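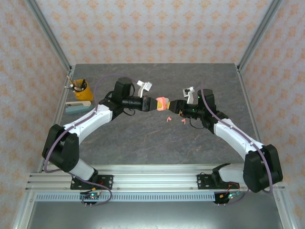

Fri 1 December
By Yvonne Bramwell

Sirine wireless earbuds

The Sirine is our everyday earbud for calls, podcasts and music. It replaces the model we sold as the Oakley, which went out of stock in June. The sound is close to the old one, with a little less bass and clearer voices. If you liked the Oakley mainly for spoken word, you will probably prefer this one.

Total play time is 31 hours with the case, measured at medium volume with phone calls turned off. Calls use more power. So does loud music, and so does cold weather if you walk to work with the earbuds in.

The case

The case has a 600 mAh battery and charges by USB-C. A short cable comes in the box, but there is no wall plug. Any phone charger you already have will do. The case does not charge wirelessly - we looked at adding this and it raised the price more than we wanted.

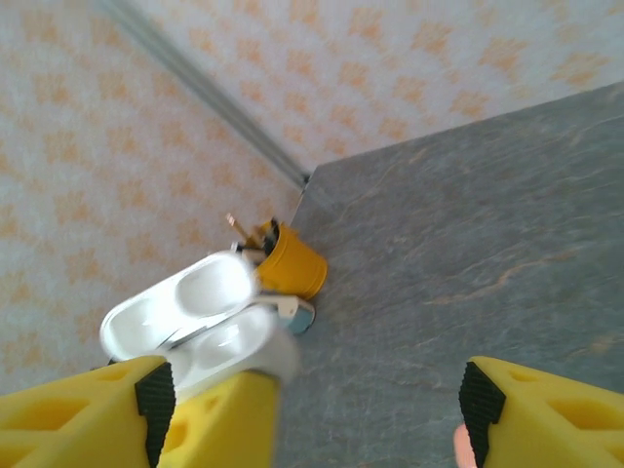 White charging case with the lid open.

The lid closes with a magnet. If it stops shutting flat, look for lint along the hinge and brush it out with a dry toothbrush. Please don't use water or spray cleaner inside the case. Spare cases can be ordered on their own from the parts page, and you will need to pair the earbuds again after a swap.

Fit

Fit matters more than any setting on your phone. A loose tip lets the low notes out and makes everything sound thin. Start with the medium tips, play something you know well, and then try the small and large ones. It is normal to need one size in the left ear and another in the right.
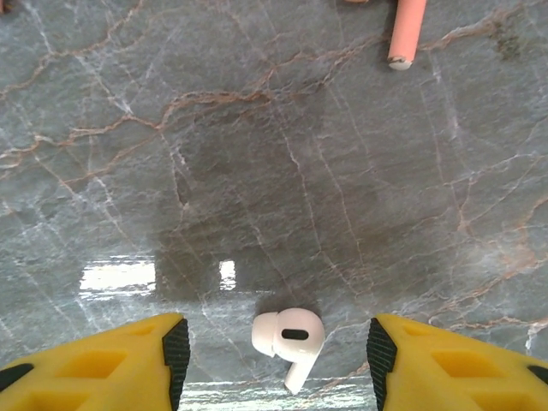
Push each tip on until it clicks over the ridge. A tip that is only halfway on can stay behind in your ear when you take the earbud out. Wipe the tips once a week with a damp cloth, or take them off and wash them in warm water with a drop of dish soap. Let them dry overnight before you put them back. Divya Rai in our repair shop says most of the "one side is quiet" returns she opens are blocked with wax and have no fault at all.

Pairing

Open the lid near your phone, go to the Bluetooth menu and choose Sirine. The earbuds remember two devices. To add another, you have to remove one of those first. They work with most phones, tablets and laptops made in recent years, but not with TVs that need a separate sound adapter. For those, look at the Gruvano transmitter, sold separately.
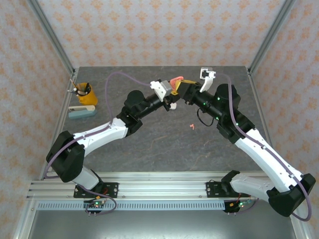
Touch controls are on the outer face of each earbud. One tap plays or pauses, a double tap skips ahead, and a long press answers or ends a call. You can turn all of this off in the app if you keep setting it off with a hat or a scarf.

In the box

Earbuds
Charging case
Silicone tips in small, medium and large
USB-C cable
Printed guide

Warranty and returns

The warranty is 2 years and covers the earbuds and the case. It does not cover lost earbuds, but we sell singles, left or right. Opened tips can't be resold, so we keep back the price of a tip set on returns.

Questions before ordering go to Lionel Whiteley at the Urton store. Evie Treloar handles orders for schools and offices.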